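Shop Tips: Looking After the Bin-Picking Cell
Drokenlow Workshop Pages
Wednesday, October 14, 2020

Most stoppages on a small bin-picking cell start with dirt or with a bin in the wrong place. The routine below is the one used on the Niltley cell and takes one person before the first shift.

Lock out the cell at the main disconnect and bleed the air before reaching inside the guard. The gauge must read zero.

Suction cups. Wipe with a lint-free cloth and plain water. Solvent hardens the lip. Replace cups in sets – a new cup beside a worn one sits at a different height and the pick goes crooked.

Vacuum filter. Change every 4000 cycles. Write the counter reading on the housing with a paint pen.

Camera window. Blow off dust first, then wipe. Grit dragged across the cover leaves scratches that show up as false edges.

Hoses. Look for rub marks at the wrist. If a hose shines on one side, move the clip and leave more slack.

Bins and cart. Empty the bins, tip out chips and wash them before they go back to the infeed. Use one bin size for the whole cell. Stage them on the lower shelf of the cart, rims touching, and set the caster brakes. Keep the cart on the storage side of the yellow line.

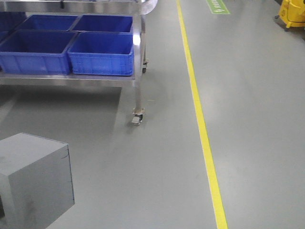 Empty blue bins staged on the lower shelf, walkway kept open.

Restart. Restore air, then power. Run 2 picks at reduced speed with an empty gripper path, then 4 with parts. If the picks land off center, check the bin stops before touching the program. Recalibrate only if the stops are tight and the error repeats.

Filter part number for the Skuslow pump: 1155.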